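How to refinish a white tabletop and put a wood edge strip on it

Updated August 2018

Did this over two evenings on the big work table and people kept asking how, so writing it down quick before I forget the order. Not a pro. The table was a plain white top, tired, with the edge banding coming away down one long side. Wanted it matte, not shiny, and a real wood strip on the side where it butts up against the gray bench top. Same steps work for a desk.

Read the whole thing first. I didn't read my own notes and had to redo the tape.

What you need

White top, any size, flat. Check flat with a straightedge before you spend money on it.
Wood strip, pale, straight grain. Thickness same as your top or a hair more.
Wood glue
Painter's tape, the wide one, way more than you think
Sandpaper, 120, 220, 400
Sanding block, hard, no foam
Bonding primer
Matte white topcoat, water based
Foam roller, short nap, two of them
Clear finish for the strip
Small block plane or just patience
Clamps if you've got them, tape if you don't
Rags, dish soap, bucket

I used Mollano matte for the topcoat, color 3068, a soft gray-white. Went with it after holding the card up next to 1714, which had too much yellow in it under the shop lights. Any decent matte will do. Get the small can if you're only doing one table, I have half of mine left.

Step 1. Clear it and wash it

Everything off. Warm water, dish soap, wring the rag out well. Then plain water. Then dry. Don't use furniture polish or anything with wax in it, and if somebody's been using polish on it for years wash it twice. Paint slides right off wax. You'll see it bead up into little craters and then you get to sand it all back and say bad words.

Check for glue blobs, tape gum, pencil. Plastic scraper, flat angle.

Step 2. Old edge off

Warm the old banding with a hair dryer or a heat gun on low. Work a putty knife in at one end and pull slow. If it snaps, heat again. Mine came off in pieces, took longer than the whole rest of the evening.

Scrape the leftover glue down to bare core. It has to be flat. Run a finger along it, you feel bumps better than you see them. Then 120 on the hard block, keep it square to the top. Do not round the corner over. A rounded corner leaves a gap above your strip and filler in that gap always shows.

Step 3. Cut and fit the strip

Measure the table, then cut the strip long. An inch over at each end is fine, you trim later. Do a dry fit with tape. Look down the length of it. If you see daylight anywhere, the edge isn't flat, go back to step 2.

Pick the best face now and mark the back with a pencil. I glued mine with the nice side in. Yes. Had to be the nice side once it was planed down so I got lucky.

Width is up to you. Mine is thin, just a narrow band of light wood between the white and the gray. A wide one starts looking like a picture frame. Farzad Ansari did his kitchen desk with one three fingers wide and loves it, so what do I know.

Step 4. Glue

Thin even coat on the core, thin coat on the strip. Wait a minute, raw core drinks glue. Second thin coat on the core. Press on, strip sitting just proud of the top surface all the way along. You want a bit sticking up, you do not want it low.

Clamps with scrap between, or tape pulled hard over the edge every couple inches. Tape works better than people say. Stretch it, stick the bottom first, pull up and over.

Wipe squeeze out with a damp rag right away. Leave it overnight. The bottle says less. Leave it overnight anyway.

Step 5. Flush it down

Block plane set very fine, or 120 on the block. Tape the white side first, two layers, right up against the wood. When you start scuffing the tape, stop and switch to 220. Go with the grain. Take the tape off for the last bit and go light.

Trim the ends with a fine saw, then sand toward the table, never away from it. Away and you lift the end off.

Soften the outside corner with 220, two or three passes. Just so it doesn't bite your arm.

Step 6. Scuff the white

Now the top. 220 over the whole thing, by hand with the block. You're not removing anything, you want the shine gone. Look across it low with a lamp on the far side. Shiny patches mean you missed. Edges and corners get missed every time.

Vacuum, then damp rag, then let it dry. Then do it again, the second rag will come up white and you'll be glad.

Step 7. Tape the strip

This is where I went wrong so pay attention. Tape over the new wood completely, edge of the tape exactly on the joint. Press it with a plastic card. Primer creeps under a lazy tape line and gets in the grain, and it does not come out of pale wood. Ask me how I know.

Trick from Romana Mikuš: put one coat of your clear finish on the wood BEFORE you tape. Let it cure. Then tape. If the paint creeps it sits on the clear and you can scrape it off with a fingernail. I did this the second time round and the line came out clean. Give the clear a full day or the tape will pull it.

Also tape the bench top next to it if you can't move the table. Paper, not plastic. Plastic crinkles and drips run along it.

Step 8. Prime

Stir, don't shake. Foam roller, thin. Load it, roll most of it out on the tray, then go. Work in lanes the short way across, then one long light pass the long way to even it out. Don't go back over it after that. If there's a bug in it leave the bug.

Dry, then 400 by hand, super light. Wipe. Second coat if you can still see the old color through it. White over white you'd think one coat is plenty. I did two.

Step 9. Topcoat

New roller, don't try and wash the primer one. Matte paint shows every lap mark so keep a wet edge and don't take phone calls. Same lanes as the primer. Overlap each lane by a third.

Temperature matters. I had the shop at 67 and it laid down nice. Colder than that and mine stayed tacky way too long last November.

Three thin coats. 400 between them, wipe between them. No sanding after the last one or you'll get polished spots that catch the light.

Pull the tape while the last coat is still a little soft. Low angle, back on itself, slow. If it starts to tear the paint, run a knife along the line first.

Step 10. Finish the strip

Scrape off any creep. 400 on the wood if it feels rough, careful at the joint. Then two coats of clear with a small brush or a folded rag. Water based keeps it pale. Oil turns it orange on you over time, pretty on a cutting board maybe, I didn't want it here.

Let it cure

Dry to the touch isn't cured. Keep stuff off it for a week if you can stand to. Nothing heavy, nothing rubber. Rubber feet leave marks in fresh matte paint and they stay there.

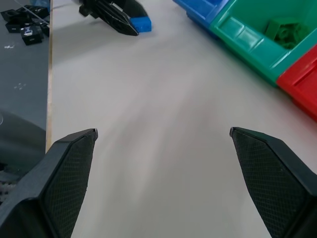
After that it's a work table, use it. Ours lives hard up against the gray top so small parts can go over on that side and the white stays clear for whatever's being worked on. Pale surface, small dark parts, you find things fast.

Cleaning: damp cloth, drop of soap. No scrubby pads, no magic sponges. They shine up the matte in patches and then you've got patches. Pencil comes off with a soft white eraser. Marker, try rubbing alcohol on a hidden spot first, go easy.

Touch ups: keep a little of the topcoat in a jar, lid tight, label it with the color number. Dab it on, don't brush. Anjani Liew uses a bit of sponge and hers really do vanish.

Stuff that went wrong and what to do

Paint beading up: wax or silicone. Wash, sand back, start at the primer again.

Orange peel texture: roller too dry or paint too thick. 220 it flat when it's hard and do one more thin coat.

Streaks when the lamp's on: some of that is just matte paint with light coming across it. If you can't feel it, leave it.

Strip lifting at one end: work glue in with a strip of paper, tape hard, overnight.

Gap between strip and top: tiny one, run clear finish in it. Bigger one, filler tinted to the wood, not the white. White filler reads as a crack, dont ask me why.

Strip too high after it's all painted: you can still bring it down with a card scraper. Two layers of tape on the paint, short strokes, sharp scraper.

Questions I got

Can I skip the primer? No.

Can I spray it? Sure, if you have the gear and somewhere to do it. Nima Ghasemi sprayed his and it's smoother than mine. He also spent a day masking.

Would iron-on banding be easier? Much. It also chips. If the table pushes up against something else every day go with solid wood.

Does the strip have to go all four sides? Mine's on the one side that had come loose. Do the others whenever they need it.

How much paint? Small can did mine with three coats and half of it left over, like I said up top.

Will do the drawer fronts next, same method minus the strip. Hinges need to come off first and one screw is stripped so it may be a while.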